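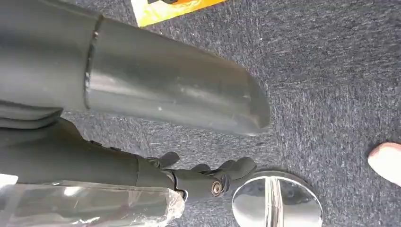 Fig. 1. Peça cilíndrica cinzento-escura, acabamento mate, com um anel estreito a toda a volta.

Relatório de projeto: ruído e sono na residência de estudantes
Unidade curricular: Ambiente e Saúde
Autoras: Ritva Lehtinen e Nerea Manzano

1. Ponto de partida

A residência Ander fica colada à estrada de acesso ao armazém da Skikard. Camiões a partir das cinco da manhã. Queixas há anos, medições nenhumas. Quisemos saber duas coisas: quanto ruído entra nos quartos e se os residentes dormem pior do lado da estrada do que do lado do pátio.

A ideia veio da Ritva, que em Riihimäki morava ao lado da linha do comboio e dormia bem. Aqui não dorme. Ficou a pergunta se é o volume ou a irregularidade.

2. Método

Questionário em papel, 30 respostas válidas. Distribuído em janeiro, durante a época de exames (má altura, ver ponto 5). Perguntas sobre hora de deitar, número de vezes que acorda, uso de tampões, café.

Medições com sonómetro emprestado pelo departamento. Oito quartos, quatro de cada lado, janela fechada e depois janela entreaberta. Períodos de 25 minutos, entre as 5h00 e as 7h00. O aparelho ficou sempre em cima da secretária, virado para a janela, e nós fora do quarto para não fazer barulho.

Diário de sono: pedido a toda a gente, devolvido por muito poucos. Não usámos.

3. Resultados

Lado da estrada: ruído de fundo baixo, picos fortes quando passa um camião ou quando engata a marcha atrás (o apito ouve-se bem mesmo com a janela fechada). Lado do pátio: valores mais estáveis, mas o fundo é mais alto do que esperávamos. Culpa da ventilação da cozinha, que trabalha toda a noite.

No questionário, quem dorme do lado da estrada diz acordar mais vezes antes do despertador. Do lado do pátio quase toda a gente fala de dificuldade em adormecer, não de acordar cedo. São portanto dois problemas diferentes e nós só tinhamos previsto um.

Tampões: usados dos dois lados. Café depois do jantar: também dos dois lados, e muito.

4. Discussão

A média engana. Se olharmos só para o nível médio, os dois lados parecem iguais e a residência até passa. Os picos é que acordam as pessoas. A literatura que consultámos vai no mesmo sentido, embora quase toda trate de aeroportos.

Falámos com a administração da residência sobre cortinas acústicas. O orçamento da Dusness para o lado da estrada é de 4.000 euros, com montagem. Silenciar a ventilação da cozinha ficaria por 2.000. A nossa opinião: começar pela ventilação, é mais barato e afeta quartos que ninguem tinha na lista.

Também se podia pedir à Skikard que os camiões entrassem pelo portão norte. Mandámos um email, ainda sem resposta à data de entrega.

5. Limitações

Amostra pequena. Época de exames, toda a gente dorme mal. Um só sonómetro, logo nunca medimos os dois lados ao mesmo tempo. Numa das manhãs choveu e repetimos as medições, mas só em dois quartos. Não perguntámos pelos colegas de quarto que ressonam, e devíamos ter perguntado, apareceu escrito à mão em vários questionários.

6. Trabalho futuro

Repetir na primavera, com janelas abertas. Pedir um segundo aparelho. Diário de sono mais curto, uma linha por dia.

Anexo A: questionário. Anexo B: tabelas de medição por quarto.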